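3.2 Swapping the anchovy

Salt was the first problem. Anchovy paste brings salt, fat and that long savoury note all at once, and most of the stand-ins only bring one of the three. We made the same tomato sauce with five of them — white miso, chopped capers, dried seaweed, black olive paste and a yeast spread — and kept everything else fixed. Each batch used 700 g of tinned tomatoes, cooked down to 400 g, then cooled and reheated for serving. Onions from the Ornska market, one sack, so no change there.

Tasters were recruited at the Zarkell and Tarnia canteens, 155 people in all, none with a fish allergy. Each got small cups in random order, water and plain bread between. Scores for saltiness, depth and "would eat again". 362 score sheets were usable, the rest had gaps or were illegable and were dropped. 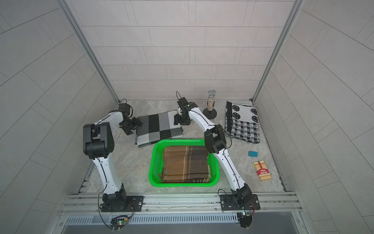

Figure 4. Two-arm workcell, checkered blanket between the arms.

Miso came out highest for depth, capers lowest. Not a suprise, capers are mostly sharpness. Seaweed split people: high marks from those who cook with it at home, low from nearly everyone else. Olive paste did well on "would eat again" but darkened the sauce, and several tasters wrote that it looked burnt. Yeast spread fine in small amounts, bitter past a teaspoon per batch.

The July session was run in a warm room and saltiness scores drifted up across all five sauces. We kept those sheets in but report them apart (Table 2). Leaving them out does not change the order.

One limit — the miso was a single brand, Marchetti, quite sweet. A darker miso would need its own run, with less salt added at the start. Dressings were not tested. Raw sauces are taken up in 3.3.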